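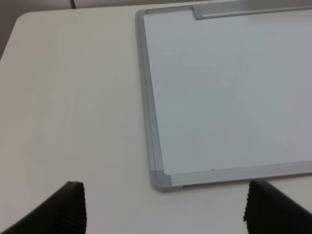 # Bench Assessor, Writing Surfaces (part-time, fixed term)

Stullel tests and grades framed whiteboards for school and office suppliers. We are hiring one bench assessor for the Lostellow workshop. The post runs for 44 weeks, starting in November, with shifts of 6 hours.

## Scope of work

The assessor examines whiteboards lying flat on a white table, records the condition of the panel and the frame, and assigns a grade. The current batch is 645 boards, all with aluminum frames and plastic corner caps. A second batch of up to 1000 boards may follow under the same contract.

Boards arrive from two sources: unused stock returned by dealers, and used boards collected from closed classrooms. Both go through the same procedure and are graded on the same scale.

## Duties

- Unpack each board and place it face up on the table. Log the tag number before any cleaning.
- Inspect the writing surface under the overhead light and again under the side lamp. Record scratches, dents, ghosting and uneven gloss on the sheet provided.
- Check all four sides of the frame for bends, burrs and gaps. Grooved profiles are to be brushed out first, as packed dust hides fine cracks.
- Check each corner cap for fit. A cap that can be lifted by hand is recorded as loose, even if it seats again when pressed.
- Where a tray or rail is fitted, check that it is straight and firmly attached.
- Carry out the write and wipe test with three marker colors: apply, wait, wipe dry, inspect. Waiting times are printed on the test sheet and are not to be shortened.
- Enter the grade in Hisomine, our stock record, before the board leaves the table.
- Repack graded boards with corner guards and stand them in the rack on the long edge.

Repairs are outside the scope of this post. Boards with a loose cap or a bent profile go to the Choo line, where the frame is rebuilt.

## Requirements

- Good close vision, corrected or uncorrected, and normal color vision.
- Ability to lift and turn large boards with a second person, and small ones alone.
- Clear handwriting. The first record is made on paper.
- Experience in inspection, picture framing, furniture finishing, print checking or similar work. Formal qualifications are not required.
- Tolerance for repetitive work. The procedure does not change from board to board.

Familiarity with coated steel, melamine and glass surfaces is useful. Training in telling them apart is given in the first week.

## Conditions

Work is done standing, with a stool available. The room is kept at a steady temperature and has no direct sunlight, so that surface gloss can be compared from one shift to the next. Cleaning fluid is used only at the separate wash station, with gloves supplied. Rings and watches are removed before handling boards.

Shifts start at 8:00 a.m. or 2:00 p.m. Candidates should state which they prefer and whether they can switch. Pay is hourly and follows the workshop scale, which is sent out with the invitation to interview. Travel to the interview is refunded against receipts.

## How to apply

Send a one-page summary of your work history and a short note on any inspection or finishing work you have done. Cover letters are not read separately. Mark the application "Bench Assessor" and address it to Sun-ja Kwak, Surface Testing, Stullel, Lostellow workshop.

Selected candidates will be asked to grade a small set of boards at the bench, using the standard sheet. The sheet is mailed in advance. Bring reading glasses if you use them.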